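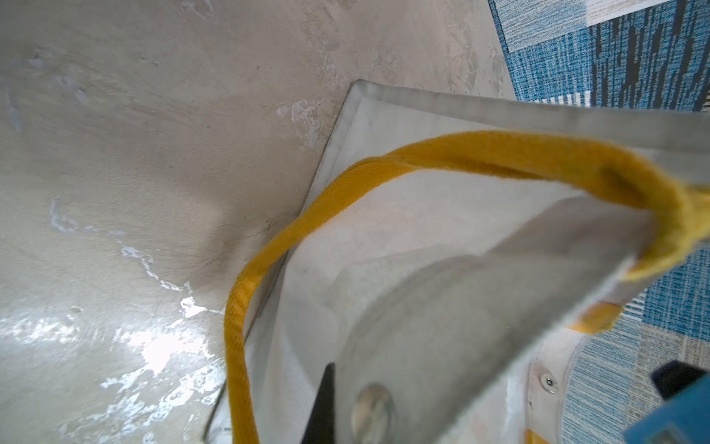 About Guven

Guven teaches robots to do household and stockroom jobs by showing them. We work out of the second floor of the old Halliday building in Tatby, above the print shop. Our customers are companies that build robot arms or write the software for them, and what they get from us is recorded demonstrations: a person doing a task through the robot, start to finish, many times over.

How we started

The company began as a repair shop for warehouse equipment. One customer asked if we could spend a month guiding an arm through packing jobs, and the month turned into most of a year. We sold off the repair side the following February and kept the benches.

What we do

There are two ways we show a robot a task. In the first, the operator takes hold of the arm and moves it by hand while the joints record where they are. It's slow, but it works well for short motions such as pressing a latch or turning a knob.

The second is remote control. The operator sits at a station with a pair of hand controllers and the robot follows along. Most of our work is done this way now. The camera near the gripper records along with the arm, so each motion is saved with a close view of whatever the fingers are working on.

Soft things take up the largest share of our schedule. Canvas bags, straps, towels and sleeves don't hold a shape, and a handle that was standing up on one run will be lying flat on the next. An operator learns to come in low at the mouth of a bag, keep the fingers clear of the handles and stop when the cloth starts to drag. We want those small corrections in the recording, so we leave them in.

How a job runs

A customer sends us a task list and, usually, a box of objects. We try each task on the bench and write back with questions. Then two operators record a trial batch of 30 demonstrations and the customer looks it over before we go any further. If the bag is the wrong size or the arm is mounted too high, that's the time to find out.

Full batches are recorded in 90-minute shifts with a break after each one. Objects are moved between runs. Failed tries are labeled and kept in their own folder, and customers can have them or not.

Our longest job so far was Prullside, a set of tote bag and drawer tasks that came to 686 finished demonstrations. The notes from it are still what we hand to new operators in their first week.

Working here

Operators come to us from all kinds of jobs. Sewing, forklift driving and dental assisting have all turned out to be good practice. No programming is needed. Training is paid and takes 70 hours, the first part of it moving the arm by hand so that you get a feel for its reach before you sit down at a station.

We're open every day except Sunday. Visitors are welcome if they let the front desk know ahead of time. Use the side door on the parking lot, and take the stairs if the elevator is out.

Contact | Open positions | Directions to the Tatby shop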